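**Sarnargate, 2022-11-03.** Mrema has put a humanoid robot to work on document handling at its Sarnargate records office, where 25 clerks look after paper files for the firm's property clients. The machine runs on software from Zollura and handles box files kept in low wooden cabinets.

Fetching and returning files took up much of the morning shift, and most of that work was done kneeling. Under the new arrangement a clerk enters a file reference and the robot is sent to the cabinet. 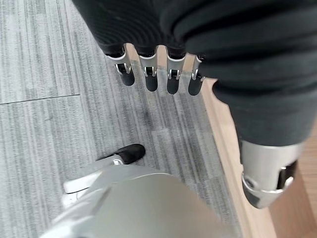 Staff keep responsibility for checking contents and signing files out. Two clerks per shift now act as supervisors, with authority to stop the machine at any point. Both roles carry a higher pay grade, agreed with the staff association in March.

Erick Were, operations lead at the office, said the robot is slower than a trained clerk on a single file. "We are measuring it over a full shift, with the lifting and bending taken out of people's day," he said.

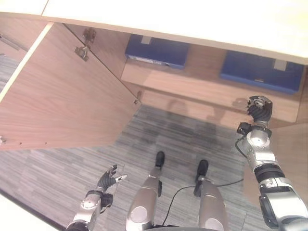
The trial covers 67 cabinets and will last roughly 5 months. No posts will be cut while it runs, according to Mrema. A decision on the firm's second office, at Kelska, will follow once the shift records have been reviewed.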